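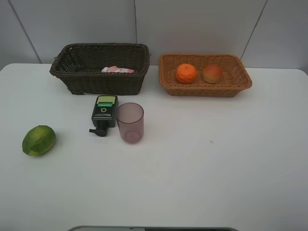 What is the simplest way to confirm that a cross between two wheat lines has produced true hybrid seed?

Testing leaf tissue from each first-generation seedling with a few DNA markers that differ between the two parents is the simplest reliable method. A true hybrid shows both parental versions at every such marker, while an accidental self shows only the version carried by the seed parent.

Stillar Growers and Breeders Board > Crossing and Selection > Verifying first-generation plants

hosier_station
The answer at the top of this topic is sound as general guidance. Our program at Hosier handles 500 seedlings each May, and we use four markers per cross. I would ask members to state how many they consider sufficient, and whether they still score plant height or awns as a first screen.

n_huynh
Four markers are sufficient if both parents are inbred and the markers lie on different chromosomes. We used three for several seasons at Bosura without difficulty. We no longer score awns. The trait is affected by more than one gene, and two of our technicians regularly disagreed about short-tipped heads.

Nghĩa Huỳnh
Bosura Cereals Unit

plotkeeper2231
I must disagree in part. A visible trait costs nothing to record and should be kept wherever the pollen parent carries a clear dominant character. In our red-by-white coleoptile crosses, the selfed plants can be set aside in the tray before any tissue is taken. With 700 seedlings and a limited laboratory budget, this matters a good deal.

n_huynh
That is a fair point for coleoptile color, provided the red line is used as the pollen parent. If it is used as the seed parent, both the hybrids and the selfs will be red and the screen has no value. Members should check the direction of the cross before relying on it.

hosier_station
Agreed. Our older crossing books do not always record direction clearly. We have since required the seed parent to be written first.

liu_seedlab
May I add a caution regarding wide crosses? When wheat is crossed with a more distant relative, markers will confirm that both genomes were present in the leaf sampled, but they say little about pairing. Plants that pass the marker test may still be almost fully sterile. We examine pollen mother cells in a portion of such plants and record the number of unpaired chromosomes per cell.

plotkeeper2231
How many cells per plant does the Liu laboratory examine? We were advised to score about 300, and our one microscope cannot support that.

liu_seedlab
Far fewer for a routine check. We score 300 only for material intended for publication. For routine work we stop once the pattern is steady from one anther to the next.

n_huynh
I would not recommend an open stopping rule of that kind. It invites the observer to stop when the result is pleasing. A fixed number, even a modest one, should be set before the slides are made.

liu_seedlab
The objection is noted. Our observers do not know which cross a slide comes from, and I am satisfied that this limits the risk. I accept that a fixed number would be easier to defend to a reviewer.

hosier_station
I will amend our station protocol to show the direction of each cross and a fixed cell count for wide crosses. The marker number will stay at four. A draft will be posted under Protocols on Monday, and comments may be added there.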